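Clultlow Forum > Arms & Grippers > Parallel fingers for cloth AND thin sticks?

kbozsik_p
Posted December 28, 2020
ok so I need opinions before I order the wrong thing again. Two arm setup, parallel grippers both sides, stock fingers. Task is cloth + tray + two sticks, all in one run. Sticks are fine-ish. Cloth is driving me nuts. Fingers either skate over the top or push the whole thing across the paper.

Options on the table:
Namden soft pads, glue-on
Hanov narrow tips, bolt-on, need 2 sets
leave hardware alone and fix the controller gains

Head view:
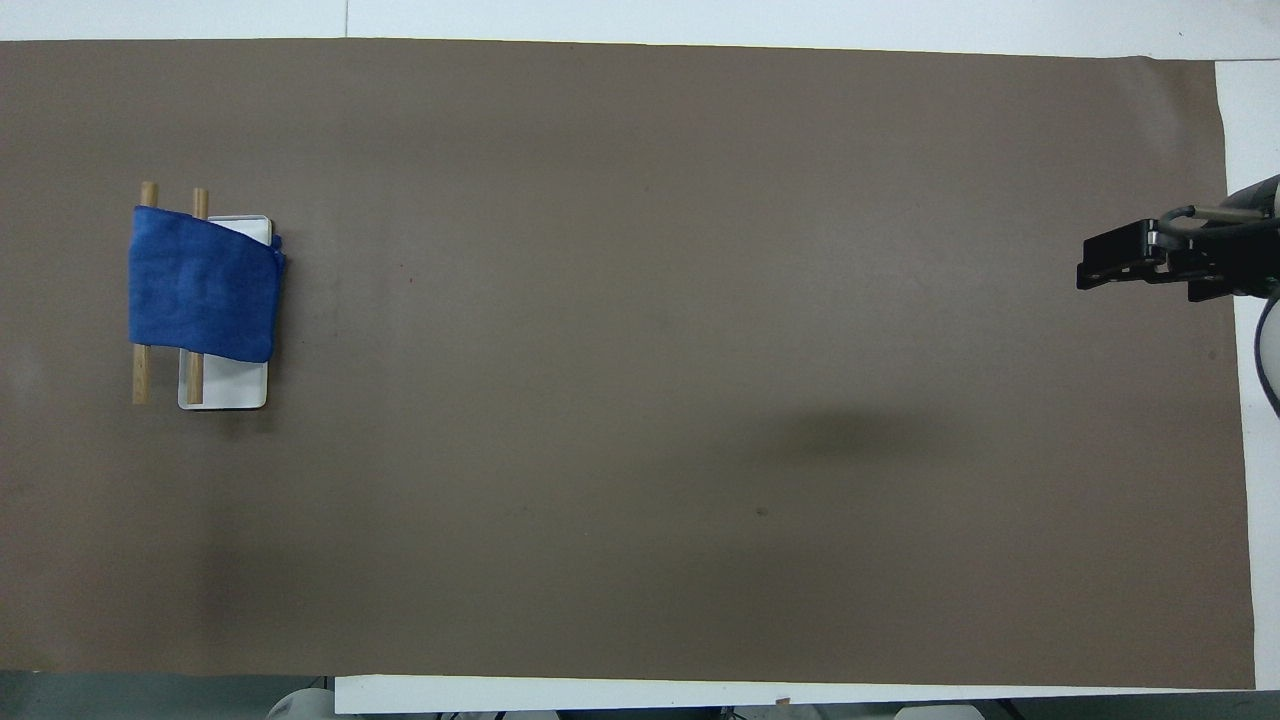

Cloth over the tray and sticks, gripper parked right.

Anybody run either of these? Piroska here btw, same one from the old camera thread.

norbi_cs
Narrow tips. Done. Pads are great for a week, then they pick up fuzz and you're back to skating. Microfiber is the worst for it.

And don't touch the gains until the fingertips are right. You'll tune around a bad contact and have to redo all of it.

M_Barany
Disagree w/ Norbert. Narrow tips on cloth = you pinch one tiny spot and the rest sags wherever it wants. Fine if you only want to drag it off. Not fine if you want it folded after. Pads give you some width.

Also which gripper is doing the cloth? If it's the same one that does the sticks you're asking one fingertip to do two jobs. Split them. Cloth left arm, sticks right arm, different tips on each. You've got two arms, use them.

norbi_cs
Splitting only works if the cloth always starts on the same side. Does it?

kbozsik_p
No. Start positions move around, thats the point of the test. Either arm has to be able to take either thing.

Also the fold question - yes eventually. For now just lift off and put down flat.

juditd
Before anyone buys anything, what's your approach height? I had the same skating thing and my fingers were closing 2 mm above where I thought they were. Table was fine, the hand-eye calibration wasn't. Spent a whole afternoon blaming rubber.

Quick check: close on bare paper with a sheet of printer paper under one finger, see if it drags. Both arms, a few spots. Not just the middle!!

And can you post the fixed camera? Head view is no good for judging finger height, you're looking straight down on everything.

kbozsik_p
Good call. Fixed cam, cloth off to one side and folded, both arms up:
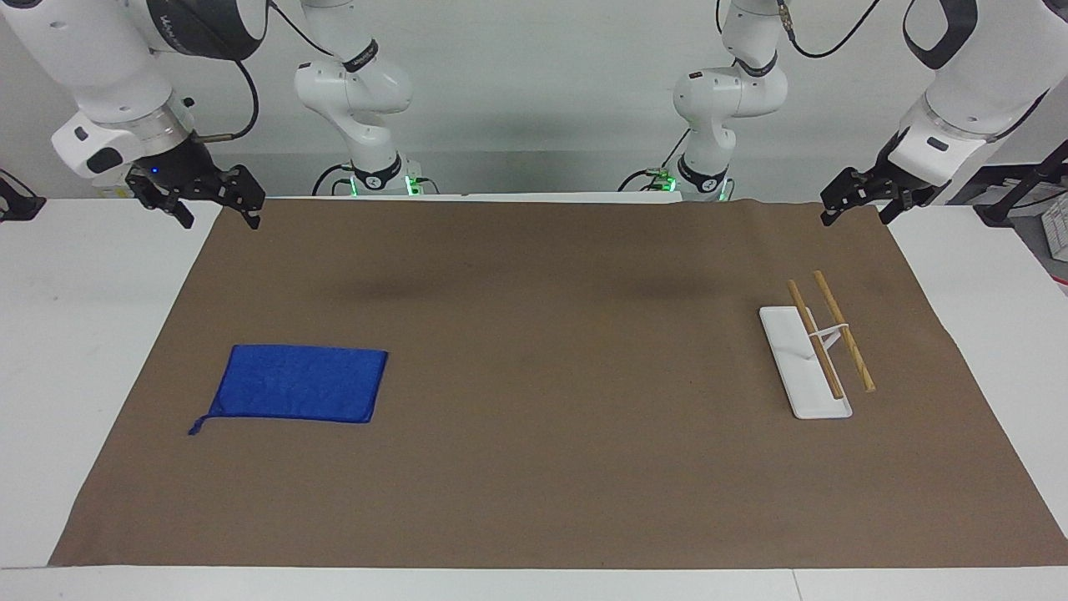

Reading time for this post: 2 min

So that's the layout. Gripper each side, cloth on the left half of the mat, tray and sticks on the right half, little white rest under the sticks. Both grippers are the same model, same fingers, nothing swapped yet.

Did Judit's paper test on one arm so far. Near the base it drags like it should. Out toward the front edge the paper slides free, no drag at all. So the height is off out there and I've been cussing at the fingers for nothing. Well, maybe not for nothing, it still skates near the base too, just less.

Haven't done the other arm. Will recalibrate both and run 200 grasps w/ stock fingers so theres a number to compare against.

juditd
Told ya. Log the misses by position too, not only a total. If they bunch up at the front it's calibration, if they're all over it's the fingers.

M_Barany
See the hanging loop on that towel, lower left corner? That is going to catch on a narrow tip sooner or later. One more vote for pads. Or cut the loop off.

norbi_cs
Or grab it BY the loop. Free handle.

M_Barany
And when it's tucked under? Then what

norbi_cs
Then you grab the cloth like normal. Didn't say only the loop. Thin tips get both, pads get one. And good luck getting a padded finger under a stick lying flat on paper, pad squishes before it gets there.

M_Barany
They're on a rest in that shot.

norbi_cs
In that shot. Look at the first one.

kat_kozma
Jumping in, we have both kinds at Tóth. Namden pads on one arm, Hanov tips on the other, stock controller. Sticks: tips, easily. Cloth: pads, but Norbert's right that they clog, we wipe them with a damp rag every 38 grasps (don't ask, somebody picked the number and it stuck in the script). Tips on cloth work ok if you close slow. Our default close speed was way too fast, it shoved the fabric out before the fingers met.

So I'd try slow close first. Costs nothing.

juditd
+1 slow close. After the recal, one change at a time pls.

kbozsik_p
ok plan. Recal both arms, baseline run, then same run w/ slower close, then decide on parts. Leaning tips right now becuase of the sticks. Loop stays on, it came with the towel and I want it to be a pain.

Katalin, can you send me your close speed and force settings? DM is fine.

kat_kozma
Sent. Force is in percent, not newtons, watch that.

M_Barany
Still say pads. Post the numbers in January either way.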